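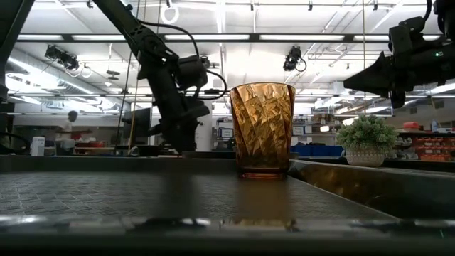

Su-bin So wrote in to say that my post on cloudy glassware had the chemistry backwards, and that what I had been calling etching was plain scale, which comes off with acid and always has. She is right about her own glasses. She is in a hard water area with a dishwasher that ran out of salt in June, and a soak in white vinegar cleared them. Mine did not clear, so I went through the whole thing again.

Two separate faults look the same from across a kitchen. Scale is a deposit. It is mostly calcium carbonate left behind when hard water dries, and weak acid dissolves it. Etching is a loss of material. Hot alkaline water pulls sodium out of the surface and then starts on the silica network itself, leaving pits small enough to scatter light. There is nothing to dissolve, so no soak will fix it.

The test is cheap. Put a few drops of white vinegar on the cloudy patch, wait five minutes, rinse, and dry with a cloth that has not seen fabric softener. If the patch is clear, it was scale. If it looks clear while wet and hazy again once dry, it is etched. Water fills the pits and comes close enough to the refractive index of the glass to hide them, which fooled me for most of a year.

Soft water makes etching worse. Calcium and magnesium in the supply use up part of the detergent, and with those gone the full dose is available to attack the glass. My softener is a Makine unit and I had it set as low as it would go. I was also using a full tablet per load. Both were wrong.

Current settings, for anyone comparing notes:

Softener raised so the water at the tap is slightly hard.
Powder in place of tablets, 2 teaspoons for a full load.
Glass cycle at 40 degrees C.
Door opened as soon as the cycle ends. Steam sitting on warm glass carries on the same reaction, slowly.

I kept one set of tumblers out of the machine entirely as a control. They are still clear. The ones washed on the old settings are hazy in a band below the rim and will stay that way. The ones bought since the change show nothing yet, but 270 cycles is what I want before I claim anything.

Bo-ram Woo asked about colored glass. If the color runs through the body, the haze is the same process and only looks different. If the color is a sprayed or fired coating, the coating can go first, and I would wash those by hand. Cut patterns hide light etching well — check the base, where the surface is plain.

Rinse aid is a separate subject. I have a bottle of the Prukard one half used and will write it up when it is empty.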